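Service note: connector corrosion in outdoor enclosures

Field returns from the Larham and Covlow sites went up again over the winter, and most of the units came back with the same fault. The readings drifted for a few weeks, then dropped out. Bench tests at Drultitstead traced the drift to raised contact resistance in the low-voltage connectors. The boards themselves passed.

The cause is condensation. A sealed housing warms during the day and cools after sunset, and the pressure difference draws damp air past the gasket. Water then collects at the lowest point of the wiring. Where a harness runs straight down into a connector, that point is the contact.
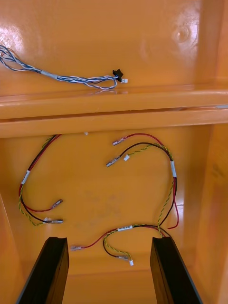

Does contact grease solve the problem?

It slows corrosion on clean contacts but does nothing for contacts that are already pitted. Replace those first, then apply a thin film to the new pair. Silicone dielectric grease is suitable. Petroleum grease swells some of the seals used in Hamdy housings and should be kept away from them.

For units still in the field, the revised procedure has the following changes. Leave a drip loop below every connector. Check resistance across each mated pair and replace any pair that reads above 200 milliohms. Torque the lid screws in a cross pattern, and replace the gasket after 3 openings even if it looks sound. Desiccant packs should be changed at each visit; a pack left in place for 11 months had no useful capacity remaining when weighed.

Gasket kits ship in boxes of 20 from the Drultitstead store. Orders placed before noon go out the same day. The old flat gasket will be withdrawn in June, and remaining stock should not be fitted to Hamdy housings.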